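The Trouble with Great-Uncle Siriwardena's Medal

Last week I wrote that I would get to the medal, and three readers have since emailed to ask where it is. Fine. Let's do the medal.

For as long as I can remember, the story in my mother's family went like this. My great-grandfather's brother, known to all of us only as Uncle Siriwardena, was a ship's cook who pulled a drowning officer out of the harbor at Tostisau and was given a silver medal for it by the officer's grateful family. The medal was passed to his niece, then to her daughter, then to my aunt, who kept it in a button tin and would let us hold it if our hands were clean.

I loved that story. I also stopped believing most of it at the age of 20, when I first read what is stamped on the thing.

The front has a wreath and a ship. The back has a number, 1289, and a word that my aunt always read as "valor" and that I read, under a decent magnifying glass, as "Ilell." There is no name and no date. If you were a grateful family paying a silversmith to thank the man who saved your son, would you leave off his name and put a number on instead? I wouldn't. A number says there were at least 1288 others, or that somebody wanted it to look that way. 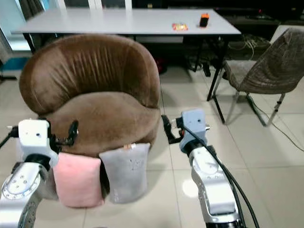 So I started where I always start, which is with the people who told the story first. My mother heard it from her mother. Her mother heard it from the niece. The niece was nine when Uncle Siriwardena died, and by every account she was a child who liked a good story and wasn't fussy about where she got it. (She also claimed the family was descended from a bishop. Don't get me started on the bishop.) That gives us one witness, aged nine, repeating what a retired sailor told her at the kitchen table.

Then there's the paper. I have a photocopy of one letter, sent to me in 2000 by my mother's cousin Mizanur Munasinghe, who had the original and has since lost it in a move. It is from Uncle Siriwardena to his brother, and it does mention Tostisau. It says the food there was bad, the rain was worse, and that he had been paid. It says nothing whatever about anybody in the water. I have gone over it many times hoping for a line I missed. Would you save a man's life and then write home about the rain?

Mizanur says yes, and that modest men did exactly that. He may be right. But I notice that modesty is a very handy explanation, because it turns a missing record into a kind of proof. You could use it to show that any of your relatives did anything.

Ilell took longer. I assumed it was a person, then a ship. I wrote to two maritime museums, and one was kind enough to write back and say they had no vessel by that name in the lists they could search. That leaves plenty of lists they couldn't. Then in February a reader of this blog, Nuwan Samarakoon, sent me a scan of a page from a shipping line's staff handbook that he had picked up in a box of odds and ends. The Ilell Line, it says, gave its kitchen and cabin crew a "token of good service" after a set number of years aboard. There's a small drawing of the token. It has a wreath and a ship.

I'd like to tell you that settles it. The drawing is around the size of a thumbnail and badly printed, and half the medals ever made have a wreath on them. The ship in the drawing has two funnels, and ours has one, or possibly one and a smudge. Nuwan is convinced. I'm maybe two thirds convinced, which for me is a lot.

What bothers me more is how little anyone in the family wants to hear it. I read the handbook page to my aunt over the phone and there was a long silence, and then she asked whether I had eaten. My sister said I was spoiling a nice thing. My cousin has already put the drowning officer into an online family tree, where 40 strangers have copied it into theirs with no source at all, and it now comes back to me from people I've never met as if it were confirmation. I have written to several of them. One answered, to say that he had it on good authority. His good authority was my cousin.

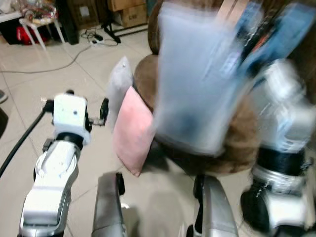

Blue bag, brown cushion or seat.

For the record, I don't think a service token is a poor sort of thing to own. A man cooked for other men in bad weather for years and somebody noticed enough to stamp him a disc. I would rather have that than a borrowed rescue, and it would tell me something real about where he was and for how long, if I could only match the number to a crew list.

That's the next job. Nuwan thinks some of the Ilell staff books may have gone to a local archive when the company's office closed — he's sure of it, in fact, but he was also sure about the funnels. I've sent off a request and paid the search fee. If anyone reading has a similar medal with a number on the back, please send me a picture of both sides, and please tell me what your family says it was for before you tell me what you think it was for.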